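Lockwood pump room — control cabinet check

1. Doors: seam even, handle firm. Pass.

2. Pilot lights, left door: amber, green and red-orange all lit. Pass.

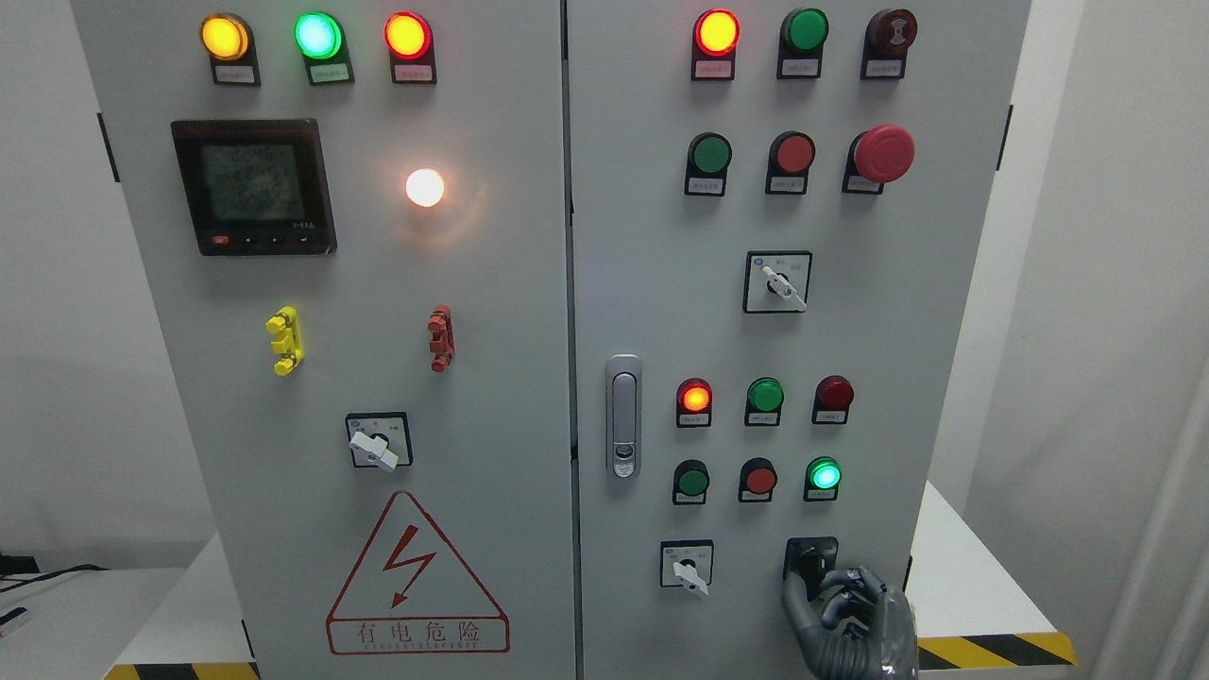 3. Hazard sign: triangle and "有电危险" label in place. Add an English label within 10 days.

4. Emergency stops: test at next shutdown — not tested under load. Open.

Checked: R. Dimitriou

2 comments

Lukian Stasiv: Are the lockout devices on the register?

Radka Dimitriou: Yellow one is. I'll add the other.

Shares: 10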